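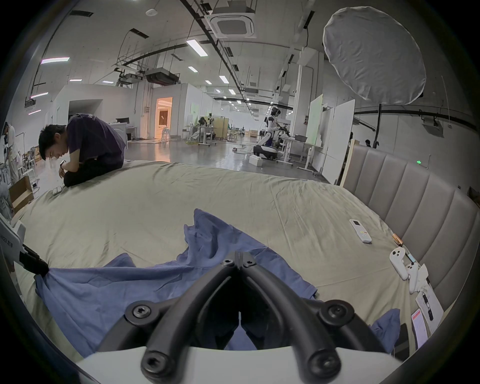
Page 4

Accueil Forums Entretien du textile Lavage et teinture Recherche Connexion

Dernière mise à jour : 20 octobre 2025

Sujet : dégorgement du bleu sur drap clair, eau dure

molleton_b
Je reprends les mesures de la page précédente. Dureté au robinet : 343 mg/L en équivalent CaCO3, soit un peu plus de 34 °f. Coton bleu foncé, teinture réactive selon le fabricant (Bronbridge), lavé avec un drap Lino beige. Lessive Dukex sans azurant, dose « eau moyenne ». Transfert net sur le drap dès le premier cycle, plus marqué dans les plis. Charge sèche : environ 704 g, donc tambour très peu rempli.

trame_et_chaine
Charge trop faible, rapport de bain élevé. Le colorant hydrolysé qui n'a pas été évacué au savonnage en usine part dans le bain et se redépose. La dureté aggrave la chose : le calcium diminue la solubilité des colorants anioniques. À ta place je doserais pour eau dure avant d'accuser la teinture.

molleton_b
Dose corrigée au cycle suivant. Le transfert est plus faible mais toujours visible à la lumière du jour.
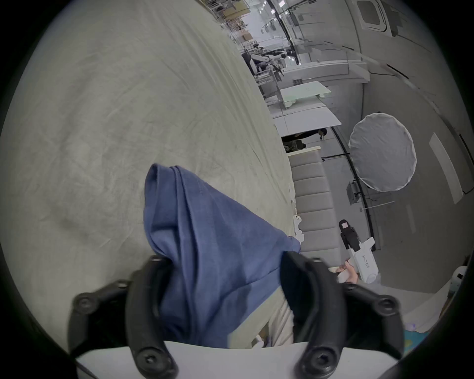
Ching-wen Wu : Le dosage ne règle pas la question. Si le bleu sort encore au deuxième lavage, la fixation est incomplète ou le rinçage final a été bâclé. Faites un essai au chiffon blanc, à sec puis mouillé, avec la même pression et le même nombre de passages. Si seul l'essai mouillé marque, il reste du colorant non fixé, et un savonnage à chaud en viendra à bout.

trame_et_chaine
Pas d'accord sur le savonnage à chaud sans connaître la composition. Sur du coton pur, oui. Avec de l'élasthanne on abîme la fibre pour un gain discutable.

Ching-wen Wu : Il a écrit coton. Je réponds sur du coton.

molleton_b
Étiquette relue, c'est bien du coton pour le linge plat. Les chaussettes sont en mélange, je les traiterai à part. 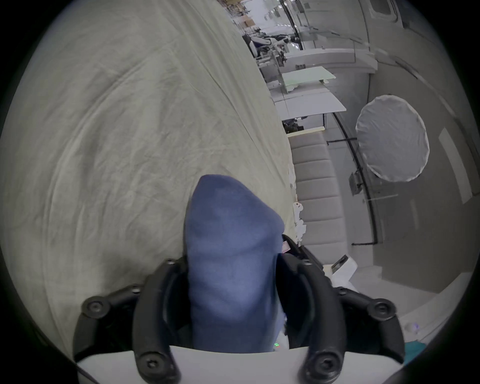 Chaussette bleue, côté pointe.

ph_neutre
Pour les mélanges, cycle court à froid et lingette anti-transfert. La Tai capte correctement les réactifs et assez mal les colorants dispersés. Or s'il y a du polyester, on a probablement les deux classes dans la même maille. J'avais détaillé ça en juin, message n° 2 043 du fil général.

trame_et_chaine
La lingette masque le symptôme. Le bain reste chargé.

ph_neutre
Elle protège le drap, c'était la demande initiale.

molleton_b
Je garde les deux options. Question annexe : les verts se comportent-ils pareil ? J'ai un second drap, teinte moyenne, jamais lavé avec les bleus.

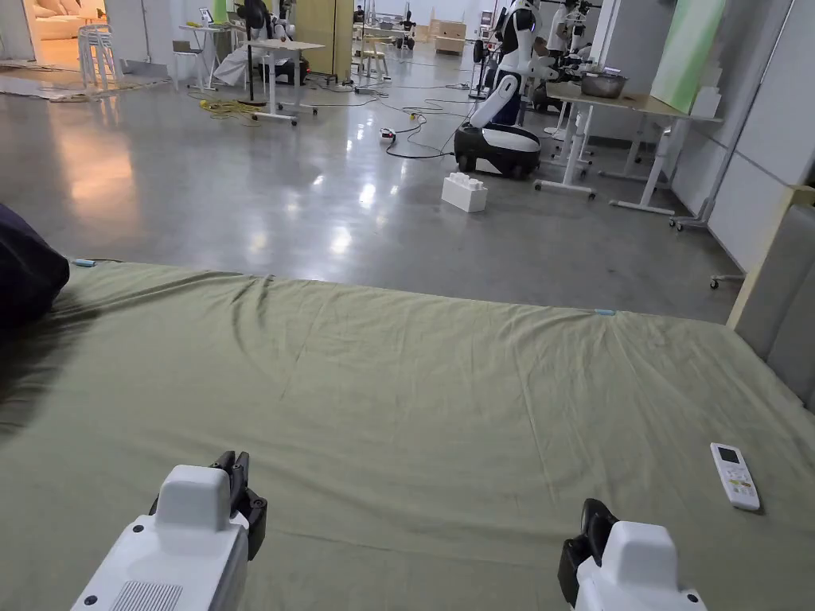

Drap vert olive sur le matelas.

Ching-wen Wu : Un olive est en général une trichromie, jaune, rouge et bleu. Les composantes n'ont pas toutes la même solidité, d'où un virage de nuance avant toute perte d'intensité. Lavez-le seul et conservez un témoin cousu, à l'abri de la lumière.

molleton_b
Noté. Essai au chiffon d'abord, savonnage ensuite si le mouillé marque. Je posterai les résultats dans ce fil.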